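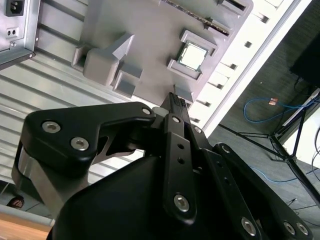
Thu 27 January

OK, finally a good day on the board fixture, so I'm writing this up before I forget which change did what. Chibuzor, if you're reading this to find the new offsets, they're near the bottom, skip the whining.

Where we left off: the CPU pick policy was fine in its own little world and fell apart as soon as the plate got rotated more than a bit. We'd been blaming the wrist camera for weeks (glare off the heat spreader, mostly) and I'd even started a masking step to knock out the bright metal. I spent the morning on that and it did basically nothing. Success went up a hair on one plate angle and down on another, so I've pulled it out of the branch. The code is parked under old/ if anyone feels sentimental.

So then I went back and actually looked at the failures instead of the averages, which I should have done in October. Almost all of them are the same failure! The jaws come down on the socket wall instead of into the gap at the notch, the force reading jumps, and the policy sort of dithers there until it times out. It knows where the chip is. The reprojected chip center is good in nearly every frame I checked by hand. What it doesn't know is how high the walls are relative to the chip, and the chip sits a little lower than the wall tops, so if you're aiming for the lid at a shallow approach you clip the wall every time.

Changes today, in the order I made them:

First, approach height. The old demos all start the final descent from wherever the operator happened to be, which is fine for a person and lousy for us. I re-cut the Brenlow set so every episode has a pause point above the socket and everything after that is labeled as its own phase. That leaves 1565 usable episodes. I threw out the ones where the operator bumped the plate and then chased it, even though some of them ended in a good grasp. We can argue about that. My feeling is that we don't want it learning to shove the fixture.

Second, plate-frame actions. Ugwu has been telling me to do this since forever and yes, fine, Ugwu was right. The final phase now predicts motion in the plate's frame and we rotate it back at the end. The plate pose comes from the socket corners, nothing fancy, and I smooth it over 5 frames. With the notches visible it's steady. When the fingers cover one corner it wobbles, and when they cover two it's junk, so I freeze the pose once the tips get close. A bit of a hack. It works well enough that I'm leaving it.

Third, and this is the one I'm least sure of, I dropped the jaw opening before descent. We had been going down wide open and then closing on the chip, and the outer faces of the jaws were catching the wall. Going down narrower gives us room but now we need to be better centered. I think that trade is worth it with the plate-frame stuff in place. Without it, no chance.

Results: I ran 22 trials with the new setup, plate angle changed by hand between each one, same lighting as last week. 2 failures. Last week's version on the same kind of spread was failing more often than it worked, so I was pretty happy and went and got a cookie.

Both failures were at steep plate angles with the memory slot side turned toward the arm. In the first one the elbow got close to its joint limit and the controller slowed everything down, so the timeout hit before the grasp did. I don't count that as a policy problem really (but it's in the sheet as a failure, I'm not cheating). The second was a proper miss. It came in a touch off center, one jaw rode up on the wall, and it closed on nothing. Looking at the log, the pose froze one frame after a corner had been covered, so it froze on a bad estimate. Easy to fix: keep the last pose where all the corners were visible and freeze on that one. I'll do it tomorrow, I don't trust myself with it tonight.

Things I noticed along the way and don't want to lose:

The small tab on the lower edge of the plate is a really nice touch point for checking calibration. Bring the closed tips up to it slowly, stop on contact, compare with where the model thinks the tab is. It takes a minute and it caught a drift in the hand-eye transform right after lunch that I'd never have seen otherwise. I'd like us to do it at the start of every session.

The ramp block on the left side of the plate confuses the corner detector at some angles because its beveled top gives a strong edge. I've cropped the search region for now. If Prekusel wants to use the same detector for the memory module slot, the crop will have to change.

The slatted rails in the background light up in stripes and the old network was definitely paying attention to them. I ran the saliency thing and it was embarrassing. The re-cut set plus the plate-frame change seems to help, but I'd still like to throw a cloth over the rails for one session and see if the numbers move.

New offsets are in Lustus under today's entry, jaw preset included. Please don't load the October ones on top of them, they'll go in quietly and everything will look fine until it hits a wall (literally).

Still to do: the freeze fix, a rerun of the steep angles with a longer timeout, and the memory module. I tried one grasp on that with the new code just for fun and it closed on the end of the strip at a silly angle. Needs its own demos. Chibuzor, can you take a first set on Prekusel's slot time? I'll leave the fixture mounted where it is.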